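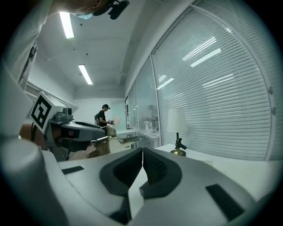

Wrist view from one Rendola hand unit, lamp task, shared workroom.

Rendola Hand Kit – sample set and data card
Last revised September 2020
Shares: 2 | Comments: 0

Summary
The Rendola kit is a pair of hand-held grippers for recording manipulation demonstrations without a robot on site. Gretitz sells the kit and distributes this sample set so that buyers can check the output before ordering. The set holds 1,176 episodes of table-lamp handling in 158 sessions.

Contents
- wrist/ – video from the hand units, wide lens, dark corners left uncropped
- head/ – video from the operator's head camera
- pose/ – gripper pose and jaw opening per frame
- meta/ – session notes, calibration, task labels

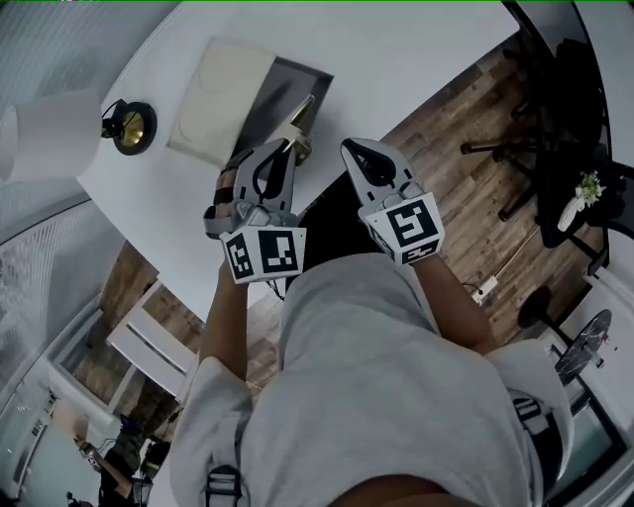 Photo: Yannick Lecomte / Gretitz

Marker cubes
A printed cube is mounted below the jaws of each unit. The head camera reads the square codes on the cube faces and the tracker solves for pose from any face in view. Keep sleeves and straps clear of the cubes. Pose is interpolated for short gaps; longer gaps are flagged in meta/ and should be dropped for training.

Known issues
- Straight lines bend strongly toward the edges of the head view. Use the supplied lens model; a pinhole fit will not converge.
- Lit ceiling fixtures and window blinds can clip to white. Exposure is fixed per session.
- Brass parts give unstable depth. No depth is shipped for them.
- Other people may be present in the background.

Pricing and license
The two-hand kit is 2,590 euros before tax. Spare fingertip pads are sold by Guérin. The sample set is free for research use. Conversion to the Fekel episode format is included – run convert.py with the session folder as its only argument.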